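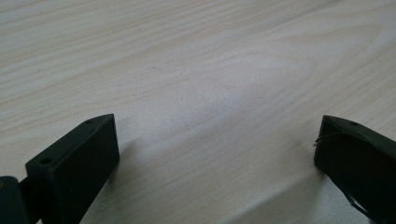

*Amos Doucet*

## Melorex drum band heater

I've sold a lot of heaters over the years and this is the one I end up talking about on the phone the most, so let me just put it all on one page. The Melorex is a flexible silicone band that wraps around a steel drum and warms up whatever's in it (honey, wax, resin, gear oil, you name it). It clips on with a spring and a hook, and you can do it with gloves on!

**What you get**

- Silicone band, 70 mm wide
- Dial thermostat, already wired in
- 2 springs
- 2 m power cord, no plug fitted

I leave the plug off on purpose. Half my orders go overseas and people kept cutting mine off anyway.

**Setting it up**

Put the band on the lower third of the drum, always below the liquid line, and pull it snug. Loosen the bung before you switch on. Please don't overlap the ends, I've replaced more bands for that than for anything else. Steel drums only, too. If yours are plastic, ask me about the Quinlan jacket, it runs a lot gentler.

How long does it take? Depends on what's inside and how cold your shop is. Pádraig Gilmartin runs one on beeswax all through February and starts it the night before. I'd do the same with anything thick.

**Thermostat**

The dial comes set at 62 °C, and I'd leave it there for wax. Honey people, turn it way down before you start and go slow. There's a small screw under the dial cap if you want to lock the setting so your coworkers leave it alone.

**Warranty and spares**

One year on the band and thermostat. Cuts, kinks and overlap burns aren't covered, sorry. Springs and dial caps are always in stock. Odd drum sizes are made to order, so send me the distance around the drum in millimeters, plus your voltage, and I'll write back with a price.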